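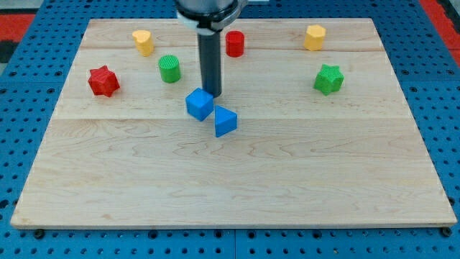 Review: the Kavus tabletop pushing kit and its language-conditioned baseline

What is being reviewed

Kavus is a benchmark kit for language-conditioned pushing. It consists of a set of eight printed blocks, a board, a cylindrical end effector, a task grammar, a demonstration set and a trained baseline policy called Mushi. The authors' claim is that a policy trained on short relabelled segments of unstructured play follows new instructions better than one trained on the same volume of scripted, single-task demonstrations. I ran the kit on our own arm over most of September and this review covers both the hardware and the claim.

Hardware

The block set uses four colours, two blocks to a colour. Blue is a cube and a triangular prism, red is a star and a cylinder, green is a star and a cylinder, and yellow is a rounded block and a many-sided prism. The pairing matters for the method. "The star" is ambiguous and "the green one" is ambiguous, so an instruction has to combine colour and shape before the target is resolved. A policy that keys on colour alone will be right about half the time when told to move a named block, and the scoring script reports this floor next to the measured result. I would like to see more kits do this.

The stars are the hardest blocks to control. A push that lands between two points tends to carry the block straight, and a push on a point tends to rotate it. The upright cylinders translate well but slide off the finger if contact is off-centre. The triangular prism is stable on a rectangular face and can be pushed reliably from either side. Layer lines on our printed parts had no measurable effect on sliding, and I did not sand them.

The board is light-coloured wood, fastened down over a pegboard surface. Joints between planks show as faint seams. I checked whether a block catches on them under slow pushes and found no case where it did. The grain is busy, and a colour-threshold detector written in our lab picked up the darker streaks as false positives until the saturation limit was raised. Mushi takes the raw image and was not affected.

The finger is a plain dark cylinder held vertically. It has no sensing. Height is fixed in software, and the supplied calibration routine needs three touch points. Ours drifted after the arm was power cycled, so I now recalibrate at the start of each session.

Method

Operators push blocks freely with no assigned goal. Segments are cut from the recordings afterwards, and annotators write a sentence for what was done in each one. The policy is trained by behavioural cloning on image, sentence and action. There is no reward model and no online correction. The comparison arm of the study uses scripted demonstrations matched for total duration, with the same network and the same training budget.

Test procedure

I evaluated 100 instructions per model, drawn from the supplied grammar with the seed recorded. Starting layouts were set by hand from a printed sheet, with the blocks generally grouped toward the far side of the board to leave clear space in front. An episode ended on success or at 30 seconds. Both models saw identical layouts in identical order. Success was judged by the kit's overhead geometry check, and I reviewed disputed cases by eye.

Results

The play-trained model completed more instructions than the scripted model in every category of the grammar. The gap was small for single-block moves such as "push the red cylinder to the near edge" and large for relational ones such as "put the blue cube beside the green star". Most of the scripted model's relational failures were of one type: it reached the correct block and pushed it toward a location that was common in training, whatever the sentence asked for. This agrees with the authors' own failure analysis and I consider the central claim reproduced.

Two reservations. First, duration is a generous way to match the datasets. Play recordings are denser in contact changes per minute, and a comparison matched on number of contacts would be a fairer test. Second, the two yellow blocks are confused more often than any other pair. The rounded one was described in at least four ways by the annotators (heart, teardrop, drop, blob), and the grammar settles on only one of them.

Software and support

Installation through Gitstead took an afternoon. The documentation is accurate but thin on camera placement. The config file lists 148 parameters, most of which should never be touched, and they are not grouped. Nornammont, which distributes the kit in Canada, replaced a chipped block without argument.

Verdict

Recommended for labs that already have an arm and want a contact-rich task with a low part count. It is not suitable for grasping work. Anyone intending to publish against the baseline should retrain it locally, as the released checkpoint expects the original camera height and degrades noticeably when that changes.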